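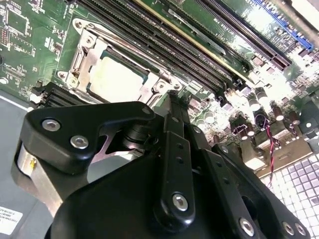
Štefánia Gajdoš told us early on that a computer board only starts to make sense once you stop looking at the chips and start looking at the places where parts go in and come out. We took that remark as the starting point for this section, and it has held up wonderfully well.

4.2 Sockets, slots and the small parts that hold things in place

Figure 4. Green motherboard with a processor seated in its socket and four dark memory slots alongside.

A desktop board is a surprisingly generous object. Almost everything a repairer wants to reach is held by something that can be undone by hand — a lever, a clip, a tab. In the board in Figure 4, a silver metal frame surrounds the processor, and a lever on one side hooks under a small tab. The memory slots have little latch clips at their ends. We find these parts delightful, and they get far too little space in the repair literature!

For the Zekcombe survey we went through 1,000 written repair notes and marked each mention of a part that holds another part. Twelve kinds of wording came up for the socket lever alone, among them "arm," "handle," "wire" and "hook." Memory clips were described more evenly, and most writers simply called them clips. Ngan-ling Fung and Kwan-ho Wan marked the notes separately and then compared their lists, which led to some lively afternoons over what counts as a "catch."

Glare was a common complaint in the notes. A glossy board under a strong lamp can go nearly white in places, and the fine lettering is the first thing to be lost (Figure 4 has this on its right side). Several writers tilted the board or moved the lamp before reading anything. Color helped them too: a bright blue expansion slot is easy to point to in a sentence, and a black one beside black memory slots is much harder. We come back to color names in Section 4.3, where the Pelumis word list is used.

Related items
Yen-ting Peng: Words for screws in home repair notes
The Yau collection of repair manuals
Flotance word list, part 3

Reader comments
Hok-lam Chung: Lovely section. I have always said "arm" for the lever and will now be unable to stop noticing it.
Unnamed reader: Were notes on laptop boards left out? The clips there are quite different.

Last updated August 24, 2022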